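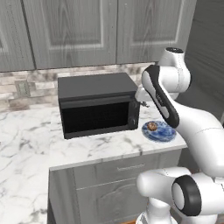

Went to see Fallano at the Plimton last night. It runs two hours and 17 minutes and I would like to speak to whoever fought for the 17.

Plot: a small-town mayor (widowed, sad, good coats) learns the dam is failing and decides to hold the harvest festival anyway. You have seen this movie. You have seen it with a shark.

First 30 minutes, terrific. Council meetings shot like bank robberies. A man named Uchida reads a drainage report out loud and I was gripping the armrest over culverts.

Then the mayor's daughter comes home from the city with a secret and the dam goes on vacation for an hour.

The secret, by the way, is that she's a hydrologist. Her father runs a town with a dam. It never came up at dinner?
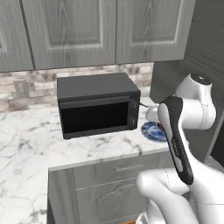 Plimton Film Club, Reviews Desk

OK, back. Had to eat something. Where was I. The daughter.

She gets five separate scenes of looking at water. Lake, river, sink, rain, lake again. The sink was the best acted.

Minoru Hirano plays the engineer who has been right the whole time and he's so good it's a little rude to everyone else. He does more with a clipboard than the lead does with a dead wife.

Also the score. Every time somebody signs a form we get a full choir. By the third permit I was ready to convert.

Is it about politics? It thinks so. Both sides of the council are wrong in exactly equal amounts, measured out like cough syrup, so you can bring your uncle.

The ending I won't spoil, except that I've seen bathtubs drain with more urgency.

Still liked it more than Iter, which we showed in August and which I'm told was a comedy.

Two and a half stars. The half is for the drainage report. If anyone wants to argue, I'll be in the lobby after the next showing, near the popcorn, being reasonable.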